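My air monitor and me

Jan 26, 2025

I bought one of those indoor air monitors in October, after a neighbor told me hers had changed her life. It's called a Tatedel and it sits on the bookshelf, glowing green or amber or, when I fry onions, a very accusing red.

The sales page says you take in 2,000 gallons of air a day, or maybe it was 3,000. I've seen both, on the same site. Neither figure tells me whether my apartment is making me sick.
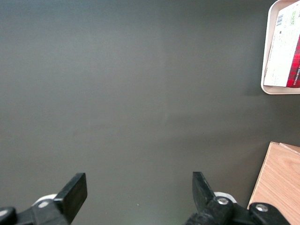

What the number means

I wrote to the company to ask what goes into the "wellness score." Katia Messina in customer support answered quickly and politely that it's a blend of particles, humidity and carbon dioxide. A blend how? She didn't know. My score was 27 that morning with the windows shut and 27 again with them open, so I have my doubts.

My friend Cinzia Negri, a respiratory nurse, was less rude about it than I expected. She'd look at the particle reading, ignore the score, and turn on the range hood. I did. The red goes away faster now. I still don't see why that needed an app, and I've canceled the subscription.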